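Mit dem Bus 341 bis zur Endstation, dann noch ein Stück an der Bahn entlang, und schon steht man vor der ehemaligen Spinnerei Vávra in Mokden. Ich war im August da, bei viel zu viel Hitze, und hatte mich für die Nachmittagsführung bei Cistance angemeldet. Die bringen Robotern bei, Wäsche zu falten. Genauer gesagt: Menschen machen es vor, und die Roboter sollen es sich abschauen. Ich falte meine eigene Wäsche seit Jahren nur unter Protest, also wollte ich das unbedingt sehen!

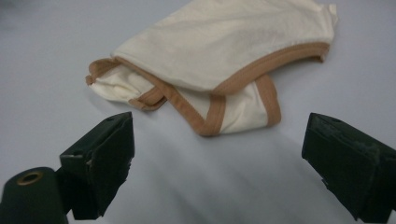
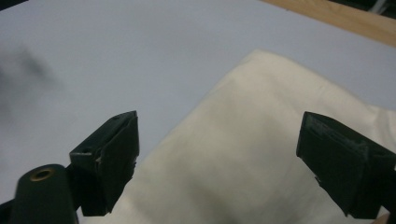
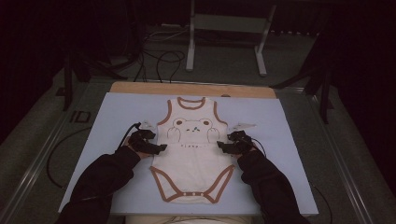
Heller Stoff am Falttisch: auf den ersten beiden Bildern mit dem Handgreifer, auf dem letzten der Froschbody mit den Handschuhen.

Empfangen hat uns Siiri Väisänen, die bei Cistance die Aufnahmen leitet. Wir waren eine bunte Gruppe, ein paar Studierende, ein Ehepaar aus der Textilreinigung (die beiden haben die besten Fragen gestellt, dazu gleich mehr) und ich mit meinem Notizbuch. Getränke mussten draußen bleiben, Jacken auch, aber wer hatte bei dem Wetter schon eine Jacke dabei.

Als Erstes ging es zum Handgreifer. Den nennen sie dort alle Dandeck, ich dachte erst, das sei ein Kollege. »Der Dandeck liegt noch drüben am Tisch«, aha. Man hält ihn in der Hand und hat vorne zwei dicke, dunkelgrüne Finger, mit denen man zupackt. Eine Kamera sitzt gleich mit am Gerät und schaut immer dahin, wo die Finger hingehen. Der Trick dabei ist simpel: Wenn ich mit denselben Fingern greife, die später am Roboterarm sitzen, dann muss hinterher niemand umrechnen, was meine fünf Menschenfinger da eigentlich veranstaltet haben. Den Fingern sieht man die Arbeit übrigens an, die sind ordentlich abgeschabt. Siiri meinte, die Griffflächen werden getauscht, wenn der Stoff anfängt zu rutschen, vorher nicht.

Und dann durften wir selbst! Aufgabe: eine kleine helle Unterhose mit braunem Bündchen vom Tisch aufnehmen und gefaltet wieder ablegen. 60 Sekunden Zeit. Ich habe mich für geschickt gehalten und lag grandios daneben. Der Stoff ist weich, er liegt doppelt, und mit zwei Klötzen statt Fingern erwischt man entweder beide Lagen oder gar keine. Beim ersten Mal hatte ich die Tischplatte gegriffen. Beim zweiten Mal hing das Ding an einem Zipfel und ich stand da wie an der Wäscheleine. Der Herr aus der Reinigung hat es auf Anhieb geschafft, er ist flach über den Tisch gefahren und hat den Stoff erst ein bisschen zusammengeschoben, bis eine Falte stand. In die hat er dann gekniffen. Siiri hat sich das gleich noch einmal zeigen lassen.

Wichtig ist beim Vormachen wohl vor allem das Tempo. Ich habe anfangs dauernd gezögert und nachgefasst, und genau das will man nicht in den Daten haben — der Roboter lernt das Zögern sonst brav mit. Fehler an sich sind dagegen gar nicht schlimm. Wenn etwas herunterrutscht und man es sauber wieder aufnimmt, bleibt die Aufnahme drin, damit der Roboter auch sieht, wie man sich aus so einer Lage rettet. Das fand ich sehr sympathisch.

Weiter zu Theerawat Wongsuwan, der an der zweiten Station mit Handschuhen arbeitet. Die sind schwarz, sehr kantig, über die Finger geschnallt und hängen an dünnen Kabeln. Vor ihm auf dem Brett lag ein weißer Babybody mit einem Froschgesicht drauf, großer Auftritt, alle Handys raus! Er hat ihn mit beiden Händen an den Seiten gefasst und dazu erzählt, warum Babysachen so beliebt sind: klein genug für den Tisch, aber mit Armausschnitten, Halsausschnitt und Druckknöpfen im Schritt, also mit allem, woran man scheitern kann. Die braunen Einfassungen helfen, meinte er, an denen erkennt man auch auf einem Kamerabild noch ganz gut, wo der Stoff aufhört.

Die Frau aus der Reinigung wollte wissen, ob die Knöpfe beim Falten offen oder zu sein sollen. Theerawat: beides, das wird abgewechselt. Und ob er den Body jedes Mal gleich hinlegt? Bloß nicht. Nach jedem Durchgang wird das Teil zusammengeknüllt und wieder auf den Tisch geworfen, dann geht es von vorne los. 2115 Durchgänge hatten sie bis zu unserem Besuch beisammen, und mein Handgelenk tat mir schon nach meinen paar Versuchen weh. Deshalb wechseln sie sich dort auch ständig ab.

Mit den Handschuhen durften wir leider nicht, die müssen auf jede Hand neu eingestellt werden und das dauert. Schade, darauf hatte ich mich am meisten gefreut. Zum Trost gab es die Fernsteuerung: zwei Hebelarme, die man bewegt, und ein Stück weiter macht der echte Roboterarm alles nach. Man spürt dabei nichts vom Stoff. Gar nichts! Ich habe einen Waschlappen einmal quer über den Tisch gezogen und erst gemerkt, dass ich ihn habe, als alle gelacht haben. Siiri sagt, sie nehmen die Fernsteuerung inzwischen eher zum Nachbessern, also wenn der Arm etwas allein probiert und sich verrennt. Für die große Menge sind Dandeck und Handschuhe einfach schneller.

Zum Schluss haben wir noch zugeschaut, wie der Arm allein ein Handtuch faltet. Langsam, etwas schief, aber ein Handtuch. Beim Body ist er noch nicht so weit, den haben sie uns lieber nicht vorgeführt.

Praktisches für alle, die hinwollen: Die Gruppe ist klein, also rechtzeitig anmelden. Die Führung kostet 4 Euro, zahlbar am Eingang und nur bar. Festes Schuhwerk braucht es nicht, am Hallenboden liegen aber überall Kabel, also schaut, wo ihr hintretet. Im Hof gibt es eine Kantine mit sehr ordentlichem Kartoffelsalat. Der Bus zurück fährt abends nur noch selten, ich habe meinen natürlich verpasst und bin zu Fuß bis zum Bahnhof Mokden gelaufen.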